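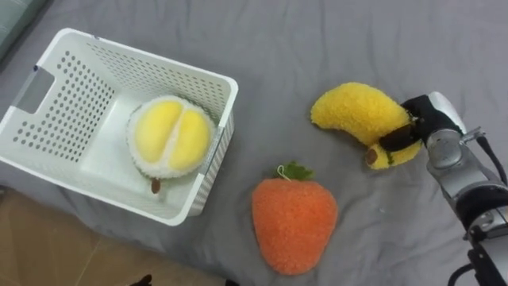
4.2 Where the toys end up at bedtime

I came to this part of the study through my own kids, so forgive me if it gets personal. The diary families wrote to us about sleep, screens and snacks, and what I kept underlining was the toys. Parents in Flurndale and Erkcombe sent in 2191 entries between them, and a toy on the bed turns up in so many that Begoña Aguirre and I gave it a code of its own. We called it "bed drift." A toy counts as drifted if it's on the bed at lights-out and didn't get picked as a sleeping companion. (Companions are a whole other paper, and Eoin Carroll is welcome to it.)

Soft toys drift more than anything else, and I don't think that will shock anyone who has sat down on one. What did surprise me was how much the container mattered. Families who kept a chest or a deep drawer across the room told us they'd tidy "later," and later often meant the next morning. Families with a small open basket that could be lifted right onto the mattress tended to clear the bed before the story. One dad wrote that he just parks the basket by the pillows and plays shop with it, and the carrot always goes in last because the carrot is the shopkeeper. 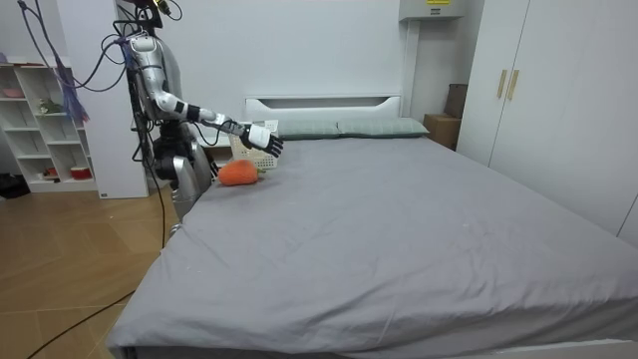 Of course a basket on the bed can turn into one more thing on the bed. We had 18 families in the Mateos group who liked the basket so much that it never left, and a couple of them admitted their child was sleeping around it. So in the second round, starting in June, we asked everybody to name a home for the basket as well as for the toys. A shelf was fine, the floor was fine, under the bed was fine. I was pretty relaxed about it, and Begoña was less relaxed, and her version of the instructions is the one we mailed out.

4.3 What counts as one toy 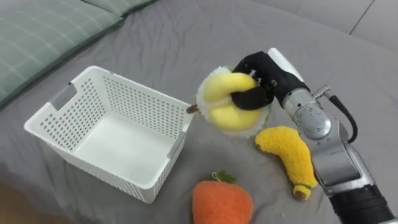
Play food gave us more coding trouble than dolls, bears and vehicles put together. Some of it comes apart, some of it only looks as if it should, and parents didn't log the two kinds the same way. Take a plush banana made with its peel already open, like the one in Figure 3, with the yellow fruit curled up inside a ruffled cream surround. Is that one toy or two? If the peel and the fruit go into the basket together we log one, and that's the rule we ended up using for everything. Before we had it, Eoin and I were splitting peels from fruit on alternate days, and our agreement on the first 200 entries was embarrassing. We recoded them all, which took some 80 hours and most of my goodwill. The Uvwood diaries came in after the rule was settled and needed no recoding.

Figure 3. A plush peeled banana beside an empty storage basket, bed surface.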